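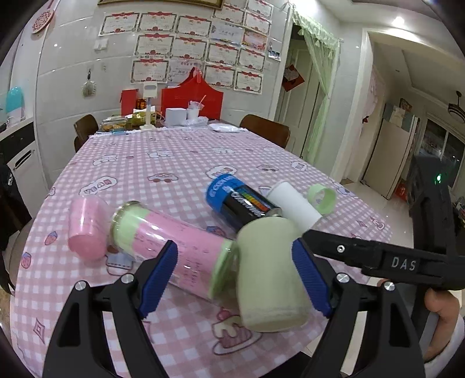 Figure 4.1 Containers on a dining table covered with a pink-and-white gingham cloth.

Chapter 4
Round Things: Cylinders, Rings, and the Space They Take Up

If you have ever cleared a table after a long, happy Monday supper, you know that a good many of the things you pick up are round in one direction and straight in the other. Cans are like that, and so are jars and rolls of tape and candles, and so is the cardboard tube left over when the paper towels run out (save yours, please, you will want it by the second section!). We handle these shapes so often that we hardly look at them, and in this chapter we are going to slow down and look.

Start with Figure 4.1. The blue and black can with the rainbow stripes is lying on its side, and so is the big clear container with the pink paper label, and yet you would have no trouble recognizing either one as the same kind of shape as a soup can standing on a shelf. Tipping a cylinder over changes which part of it touches the table. It does not change how much the cylinder holds, or how much paper it would take to wrap it. Keep that in mind, for students have been known to lose a whole evening to a homework problem simply because the drawing was sideways.

Now let your eye move over to the light green ring. You can see the checked cloth right through it, and that opening is going to matter to us a great deal. A ring is what you get when you take one cylinder and remove a smaller one from the middle of it, and the way we find its volume is exactly that: work out the large one, work out the small one, and subtract. We will come to this in Section 4.4, after everyone has had plenty of practice with shapes that have no holes.

The label on the clear container will help us in Section 4.2. Imagine peeling a label like that off a straight-sided jar in one piece and laying it flat. What shape would you have? Most people say "a rectangle" right away, and they are right, but fewer can say at first how long that rectangle must be. Take a minute with it before reading on, and try it with a real jar if you have one handy. Wanpen Sangkhawat, whose classes tried out these pages before anyone else, likes to have her students write a letter on the label first, all the way around, so that they can see where the end of a line meets its beginning.

A word about units. Cooks and carpenters and bottlers all measure in their own ways, and we will visit each of them. For the most part we will use centimeters for lengths and cubic centimeters for volumes, and it is very convenient that 1000 cubic centimeters make one liter, so that a milk bottle and a geometry problem can speak to each other. At the close of the chapter you will help the Nilsuwan family choose a jar for their pickled limes, and decide whether their old crock, which holds 64 cups, is too big for the pantry shelf.

Before you begin

You should be comfortable finding the area of a circle and the distance around it. If those feel rusty, turn back to Chapter 2 and work the review problems slowly. There is no hurry.

Gather a ruler, a piece of string, scissors, and any three cylinders from your kitchen, as different from one another as you can manage.

Words to watch for

Base: one of the two matching flat ends of a cylinder.
Height: the distance straight from one base to the other, even when the cylinder is lying down.
Lateral surface: the curved part, where a label would go.

4.1 Measuring Across and Around

Choose the widest of your three cylinders and wrap the string around it once, snugly, keeping it level. Mark the place where the string meets itself, lay it along your ruler, and write down the length. Then measure straight across the base through its center, and write that down beside the first number.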